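Gondedov: Collecting Two-Handed Folding Examples with Hand-Held Grippers
Student project report, section 3: Data collection

3.1 Setup

The learning system takes camera images and gripper motion as input and predicts the next motion of both hands. Training examples were recorded by a person holding one gripper in each hand, with a wide-angle camera on each gripper. The fabric task was recorded in a bedroom, on a bed covered with a tile mat. The target was 500 usable episodes before the first training run.

Dark fabric was chosen for the first set. Early tests with the Palier tracking package had lost position on plain, evenly colored surfaces, and the mat provides a dense grid of edges for tracking.

Figure 3. Views from the gripper cameras during the fabric task. 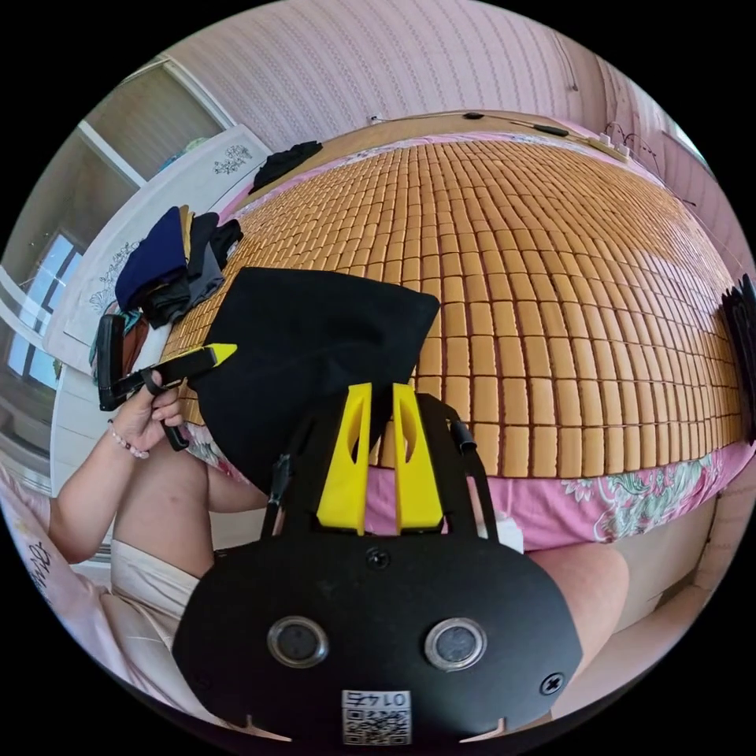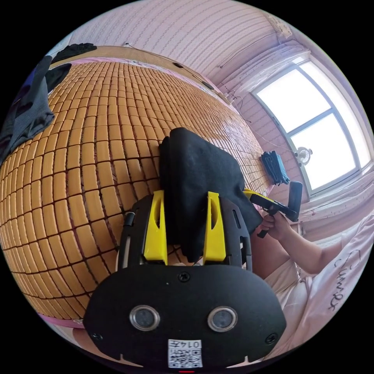
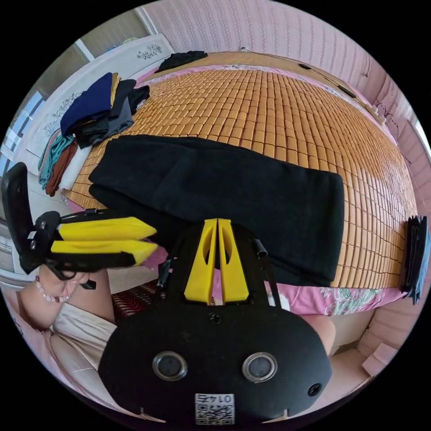
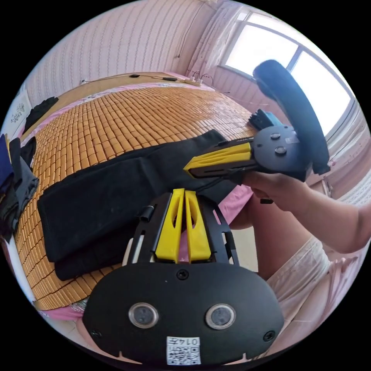 3.2 Episode handling

An episode starts when both grippers are open and ends when the fabric is released. Recordings were cut by hand at these two points and named by task, hand and take number. The left and right streams were then aligned using the clock offset measured at the start of each session. Offsets above 19 ms were corrected by resampling the gripper width signal.

Of 700 recorded episodes, those with a tracking loss in either stream were moved to a separate folder and left out of training. Most losses occurred when one gripper was held close to the fabric and the cloth filled its view. Episodes with a failed grasp followed by a second attempt were kept, with the retry marked in the label file.

3.3 Open points

The label format follows the Hinds template, which has no field for the hand that moves first. This field was added as a text note and has to be parsed separately. A second set with lighter fabrics is planned for September, bringing the total to 1000 episodes. Storage on the Fetosden server must be extended before then.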